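Wooden boxes and how we care for them: notes for my talk
Hanside local history evening, April 5, 2021

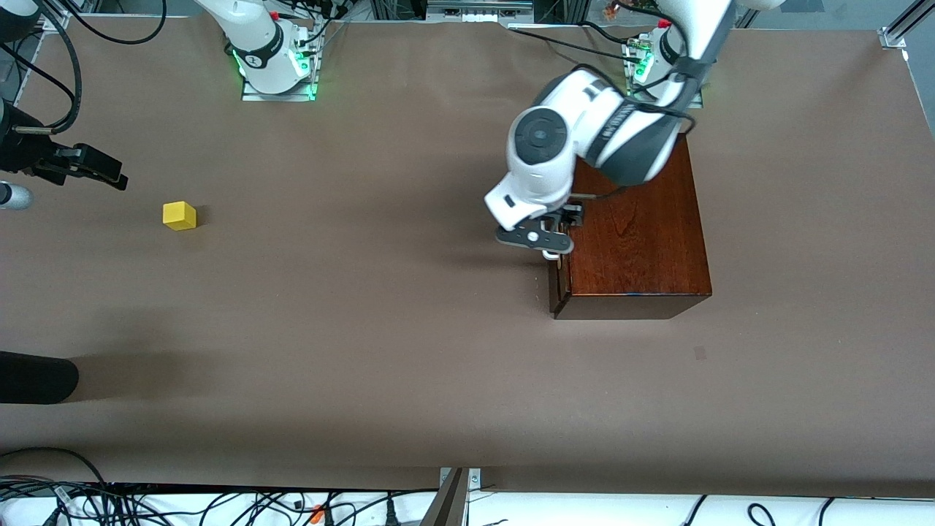

Slide 1. Varnished wooden box on brown paper.

Good evening and thank you for coming. (Wait until the door is closed.)

I want to speak tonight about small boxes of varnished wood. Many of you have one at home, maybe from a grandparent, and it stands on a shelf and collects dust.

Look first at the color. It is a dark reddish-brown, and the grain runs along the length of the top. The front is in shadow, so it looks darker than the top. When you judge the color of a box, turn it to the light before you write anything down. I made this mistake with many entries in our first list.

The list: we have now 669 boxes in the Nultska register. In September we had fewer, and I hope to reach 1,095 when the Adus families have sent their forms. Please take a form from the table by the coats.

Next, the surface. Gloss shows every finger mark. I use a soft dry cloth and I go with the grain. If the dirt stays, I make one corner of the cloth a little damp, and I dry the place immediately. No kitchen spray, please. No olive oil also, I know that some people like it.

(Pass around the two cloths.)

Paper under the box: plain and smooth, without print. Newspaper can leave ink on the bottom. Change the paper when it has folds in it.

Gaps. On the left side of this one there is a narrow gap or slot. Never push a knife into such a place. A dry soft brush is enough, and seven or eight light strokes.

Storage: away from the radiator, away from the window. Do not put one box on top of another.

Questions, ten minutes. Then tea. Remind people that the key for the Phí room must go back tonight.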